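Cómo comparar dos manos robóticas sin engañarse demasiado
Publicado el 20/12/2021 por Octavio Godoy

Toda mano robótica es extraordinaria en el vídeo de su fabricante. Coge huevos, enrosca bombillas y saluda con una soltura que ya quisiera uno a las ocho de la mañana. Luego llega al taller, se le pide que levante un estuche y lo manda debajo de un armario.

En Udar llevamos desde marzo comparando la Nulska, de dedos más bien rígidos, con la Bisirano, que cede bastante más al contacto. De tanto repetir la prueba nos ha salido un procedimiento que cabe en una tarde larga. Sirve también para pinzas de dos dedos, con menos cables y menos disgustos.

Qué hace falta
Un brazo ya calibrado, o dos iguales si se quiere montar una mano en cada lado.
Una cámara fija en la cabeza del robot.
Una mesa que no cojee.
Objetos corrientes: algo con asa, algo plano, algo blando.
Una hoja de cálculo y alguien con paciencia para rellenarla.

Paso 1. Igualar las condiciones
Montad las dos manos con la misma muñeca y cargad el mismo controlador. Nosotros usamos Seo, que tiene la virtud de fallar siempre igual. Limitad la velocidad del brazo al 50 % en ambos casos. Si una mano necesita más velocidad para lucirse, apuntadlo, pero no se la deis.

Revisad después el recorrido de los cables con el brazo estirado y con el brazo encogido. El cable que cuelga tan tranquilo en reposo es el mismo que se engancha en el codo en el intento 23.

Paso 2. Poner a cero los sensores
Abrid la mano del todo, con los dedos sin tocar nada, y guardad la lectura. Repetid la puesta a cero cada vez que cambiéis de objeto. Hortensia Farías se saltó este paso una sola vez y pasamos la mañana admirando la sensibilidad de un dedo que medía su propio peso.

Paso 3. Elegir objetos que molesten
El cubo de gomaespuma lo coge cualquiera. Una cesta con asa de alambre ya obliga a decidir: por el asa, que baila, o por el borde, que exige abrir bien los dedos. Un paquetito plano y brillante en el suelo es peor todavía, porque los reflejos confunden a la cámara y apenas hay canto donde agarrar.

Colocad los objetos a alturas distintas. Una mano que se defiende bien sobre la mesa puede dar con los nudillos en el suelo en cuanto baja, y eso conviene saberlo antes de comprar la segunda.

Paso 4. Fijar la postura de partida
Cada intento arranca con los brazos en la misma posición y los objetos sin nada por delante. Guardad una captura de la cámara de la cabeza antes de mover nada y comparadla con la del intento anterior. Si una mano tapa el objeto, retrasad el brazo y volved a guardar la postura.

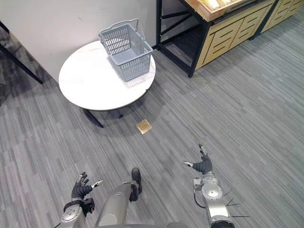
Vista desde la cabeza del robot: la cesta en la mesa, el objeto dorado en la moqueta y las dos manos abiertas.

Paso 5. Repetir hasta el aburrimiento
Haced tandas de 3 intentos por objeto y cambiad de mano entre tandas. Si hacéis primero todos los de una y luego todos los de la otra, la segunda se beneficia de lo que haya aprendido el operador. Llevamos 684 intentos anotados y el operador, desde luego, ha mejorado mucho.

Paso 6. Anotar los fallos con nombre
«No ha ido bien» no es un dato. Nuestra hoja distingue entre no llega, llega y no cierra, cierra y resbala, y levanta pero suelta. Hay una quinta columna, «otros», en la que Hortensia escribe cosas que prefiero no reproducir.

Cuál elegir
Para asas y bordes finos me quedo con la Bisirano: perdona errores de posición que la Nulska convierte en empujones. Para piezas pequeñas y repetitivas volvería a la Nulska, que cierra donde se le dice. Con objetos planos en el suelo, las dos piden un cambio de estrategia: arrastrar primero hasta un borde o inclinar la muñeca antes de cerrar. La plantilla de la hoja está en la carpeta de descargas, con la quinta columna vacía.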